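Ribbon peeling off card fronts after a few days

Posted by Plarkholm, January 22, 2024

I've been making a batch of 30 thank-you cards with satin ribbon across the front. They look fine when I finish them, but within a few days the ribbon lifts at the ends and the glue has left dark spots through the satin. I'm using ordinary white craft glue on smooth white cardstock. Double-sided tape was no better. I also knit, so I'm used to things that stay where you put them. Is there a better glue, or am I doing it wrong?
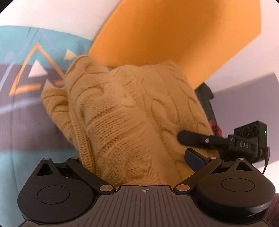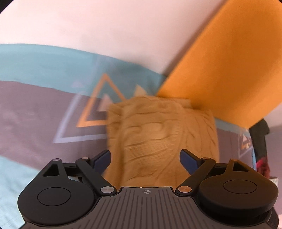
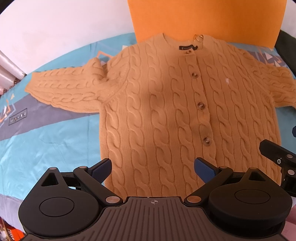 Last one: the mustard cardigan, five buttons.

Medina377

White glue is too wet for satin. Get a quick-dry craft glue and put it on the cardstock with a toothpick, in a very thin line. Wait 10 seconds, lay the ribbon down and press it with a piece of wax paper over the top.

Cut the ribbon longer than the card and wrap the ends to the back of the front panel – then glue a liner over them. Mine haven't lifted since I started doing that. Put the finished cards under a heavy book overnight.

Tramen

hot glue works but it leaves a lump

Brarkdale2091

Agree with the thin line of glue. Try it on a scrap of the same ribbon first, as some satins spot with anything. For those I use a dry adhesive sheet cut into strips a little narrower than the ribbon. Grosgrain is easier than satin if you haven't bought all your ribbon yet.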